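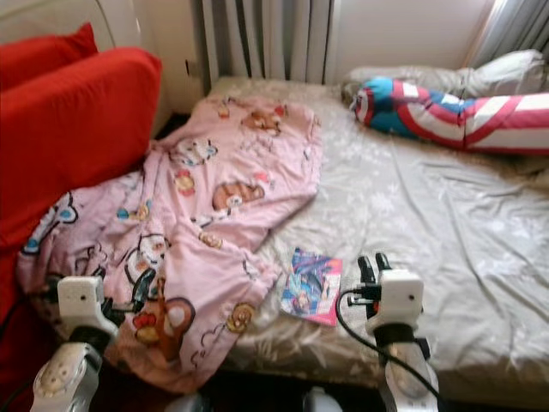

Don't bother with the topper, just flip the mattress, one reader wrote in after my last column, and then in a second message: flip it twice a year and save your money.

Home | Kitchen | Bedroom | Yard | Archive

Posted September, by the Home Desk
Print this page | E-mail this page

OK so I flipped it. Same dip, other side. Which is how I ended up with the Seltel foam topper, the two-inch one, bought at the Carow outlet, $100 on the tag and no coupon.

Quick version. Good topper, bad box.

It comes vacuum packed and rolled up tight. Slit the plastic the long way, NOT across the end like I did, becuase then you're pulling on it like a sock. Smelled like a new shower curtain. Window open, door shut, gone by the third night. The leaflet says leave it flat for 38 hours. Odd number. I gave it one night and slept on it, corners still curling up a little, fine by morning.

Feel: firmer than I wanted at first, then softer once the room warmed up. Hips don't sink. Side sleeper here, shoulder used to go numb, hasn't since. Runs warm though. If you already kick the covers off you won't like it.

Straps are the weak spot. Thin elastic, one per corner, and they ride up if anybody sits on the edge to put shoes on. The Brakeck I had before this had a full skirt, stayed put for years. But that one went flat in the middle and cost 400, so.

Fitted sheets: check the depth. Mine was a shallow one and popped off the foot end every night till I bought deeper.

Cover unzips, washes OK on cold. Zipper is cheap. Go slow round the corners.

Return policy is a pain, they want it back in the orignal bag and good luck getting it in there.

Would buy again. On sale, mostly. Four stars, minus a half for the straps.

Print this page | E-mail this page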